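4.2 The hanging station at Kesley

Kesley is a garment rental and laundry firm with one sorting floor. Before the trial, staff at the hanging station took each garment from a bin, put it on a hanger and placed it on a rail for inspection. Hanging was paid at the same rate as folding but was widely disliked, and people were moved off it every 2 hours. The two-armed unit supplied by Dimow was set to the same task, first in a practice room and later on the floor itself.
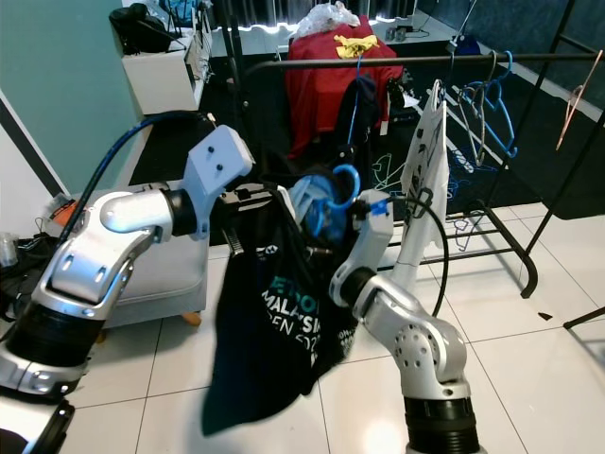
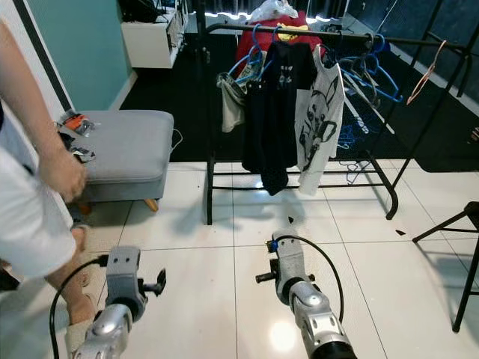
Figure 3. Hanging work in the practice room. First panel: a black printed T-shirt held in a gripper, with a blue hanger at the top of the garment. Second panel: the two arms and the rack, with a person standing to the left.

18 Shares 4 Comments

Over the trial period 823 garments passed through the station. We do not report speed in this section (see 4.4), as our interest is in how the work was shared out. Three changes were noted by most of the staff we interviewed.

The first concerns attention. Hanging by hand had been done while talking, and several workers said this was what made it bearable. Minding the unit left the hands free but called for watching, and talk at the station fell away. One worker described the new job as "waiting for it to need me". Others were glad to be spared the reaching, in particular those with shoulder trouble, and two asked to stay at the station for full shifts.

The second concerns the small jobs around the main one. Untangling hangers, turning sleeves the right way out and picking up what had dropped had never been listed as tasks. They were done in passing by whoever was hanging. Once the hanging was handed over, these jobs were still there and now took up a visible part of the day. Supervisors at first logged them as idle time — a point raised at the Thursday meeting and later corrected.

The third concerns who is asked for help. Under the old arrangement a new starter turned to the person at the next rail. During the trial, questions about the unit went to the Kindel technician, who was on site for 20 hours a week. Outside those hours staff relied on a handwritten sheet taped up by the early shift. Workers over 55 used the sheet as often as younger ones, contrary to what the managers had told us to expect.

Samarakoon, which runs a similar floor, kept its hanging staff in pairs when it brought in its own unit, and reported fewer complaints about isolation. Kesley has since tried pairing on the late shift, but our interviews ended before it had settled in.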